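Wood tabletops: getting them clean and keeping them that way

I love a pale wood table, and I will happily talk about wiping one for far too long! Most of the trouble comes from too much water, so wring the cloth until it stops dripping, then go with the grain in long strokes. A drop of dish soap in 2 cups of warm water is plenty.

For sticky rings, lay the damp cloth on top for a minute and then wipe. Skip the scrubby side of the sponge (I learned that on my first desk, sigh). A soft old T-shirt is wonderful for drying. 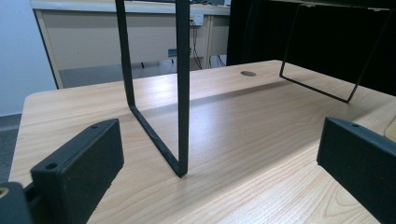 Pale wood and black metal
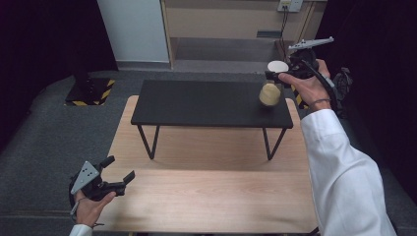 Foulkes wrote in to ask whether a sanded top needs the same care, and added that 300 grit followed by two thin coats of oil had kept a kitchen table going for 12 years. Thin coats, yes! Wipe off whatever hasn't soaked in after 13 minutes or so, and lay the oily rags out flat outdoors to dry, never balled up in the trash.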